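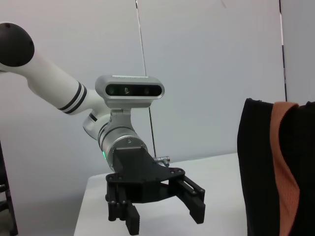
Arm at the bench with the gripper open above the table; green light on at the wrist.

Workshop notebook, Skolwood site, Finishing and Packing
November 11, 2021
Entry made by Teresa Kozłowski

Purpose of entry

To record the state of the garment handling cell and the changes in working practice agreed with the packing staff. Colleagues on the late shift are asked to read it before using the bench. Remarks may be added underneath, with initials.

Position so far

The arm is to take over one task only, the transfer of folded knitwear from the bench to the packing tray. Inspection, folding and labelling stay with staff. The Nerico order was chosen for the trial as it consists of a single style in three sizes and the folded dimensions are close to one another. Haberkorn supplied the bench layout and the first version of the pick routine. The second version was written on site and is the one now loaded.

The target set by the office is 500 garments in a shift. This figure was taken from the hand packing record for a full table and does not allow for size changes. I have asked for it to be treated as a guide until the routine has been run for a complete week.

Gripper

The pads close squarely on a firm fold. On a soft fold they take the top layer and leave the rest behind, so that the garment opens as it is lifted. With the closing height lowered by 10 mm the whole fold was taken in most attempts, but the lower setting leaves very little clearance over the table and should not be reduced further. The value is saved under "knit low". The earlier value remains under "knit standard" and is to be used for the heavier gauge.

Closing force has been left alone. Two garments from the earlier setting showed pad marks along the fold. Both marks came out with steam. They have been kept on the shelf by the press for comparison.

Camera

Dark cloth remains the weak point. The depth reading on black knit has gaps in it, and the routine then either refuses the pick or places it to one side. The contrast stripe helps when it lies uppermost. When the fold hides it, the refusal rate goes up. Drudevetti have suggested a second lamp set low at the side of the table. One is on order. Until it is fitted, all-black garments are to be packed by hand and are not to be presented to the arm.

The cable was checked through the full reach of the arm and does not pull tight. It should be checked again whenever the routine is altered.

Changes for the packing staff

This part was discussed at the shift meeting and is set down as agreed there.

1. The person at the bench will no longer turn round to the tray. The repeated turn was the chief complaint at the last workplace assessment, and its removal was welcomed.

2. Folding must be more regular than before. Staff pointed out, fairly, that they are now being asked to fold for the machine where previously they folded for the customer. The fold card has been redrawn with this in mind, and the sleeve position is again left to the folder's judgement.

3. The pace of the bench is to be set by the person working at it. The arm waits for the foot switch. A timed cycle was tried and was disliked by all who worked with it, as a late fold led to a hurried one after it. It has been removed from the menu.

4. Turns at the bench are limited to two hours, followed by a change to inspection or labelling. Several staff said that the work had become quieter and more solitary, and that conversation across the old table was missed. The labelling station will be moved so that it faces the bench.

5. No posts are to be withdrawn during the trial. Management have confirmed this in writing. The letter is pinned up beside the rota. The question of what follows the trial was raised and was not answered, and I have noted it for the next meeting.

6. Five members of staff will be trained to stop, clear and restart the cell. They will receive the machine allowance from the start of their training. Names to be given to me in the usual way.

Rules at the bench

Hands are kept off the table while the arm is moving. Stop first, then clear. Garments that have slipped are to be picked up after the stop and refolded, and must not be pushed back beneath the gripper. Loose clothing, scarves and lanyards are not permitted at this station. Each stop is to be written on the sheet with a word or two on the cause. An entry saying "fault" is of no use to the next person.

Trial run

A batch of 16 garments was put through at reduced speed, size medium, stripe uppermost. Fifteen were placed in the tray correctly. One was refused by the camera and packed by hand. The tray corner nearest the wall fills unevenly, and the place positions for the top layer need to be shifted.

Outstanding

Side lamp: awaiting delivery.
Tray positions, top layer: T.K.
Fold card, large size: to be redrawn after comments from the late shift.
Foot switch: lead too long, to be clipped along the table leg.
Labelling station: move to be arranged with maintenance.
Pad covers: a softer sample has been requested from Haberkorn. No reply as yet.

Program saved under "knit low", version 15. Earlier versions are in the archive folder and should not be loaded without asking me.

T.K.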